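The Corn Goes Last

by Gemma Sowerby

Ruth Treloar had the whole table to herself and she was delighted about it. The basket was up in the corner, the bag was in the middle, and the red pepper was already in with its stalk poking up like a little periscope.

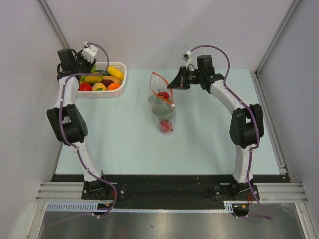 One: The Pepper

"You've started without me," said Natalie, coming in backwards with her coat half off and a box of jam jars in her arms.

"I've only done a bit. Look at the red on that, though!"

Natalie looked. She had driven over from Tunstall with the window down, singing, and her hair had gone up on one side and stayed there. She put the jars on the floor and bent right over the bag until her nose was nearly on the zip.

"Sheila's going to love it," she said.

Sheila Parsons had been in bed since Tuesday with her leg up, and in that time she'd been brought four shepherd's pies and a lasagne (all beige, she said on the phone, all perfectly lovely and all beige). What she wanted was colour. She wanted to sit up against her pillows and see something orange. So Ruth had gone down the lane to Ekkachai Yensuk's stall and told him exactly that, and he'd been so taken with the idea that he went round choosing things by shade, holding them up against the sky, putting one back, finding a better one.

"He wouldn't let me have the first tomato," Ruth said. "He said it was a pink pretending."

Two: The Argument About the Carrot

They got on very happily until the carrot.

"Straight in," said Natalie. "Down the side."

"It'll poke through."

"It's a carrot, Ruth, it isn't a javelin."

Ruth laughed so much she had to hold on to the back of a chair. Then they talked about soup, because Sheila's sister made one every December with carrots and orange peel, and Natalie had once eaten three bowls of it and been driven home lying across the back seat. It was wonderful soup. Neither of them had the recipe. Natalie thought there was ginger in it and Ruth was certain there wasn't, and by the time they'd finished with that the kettle had boiled and gone quiet again.

"What about the corn?" said Natalie.

"Corn goes last. On the very top, so it's the first thing she sees."

"Like the star on the tree!"

"Just like that," said Ruth, and went to make the tea — properly this time, in the big pot. Behind her she could hear Natalie humming, and then the small rustle of the bag.

"Leave that carrot alone," she called.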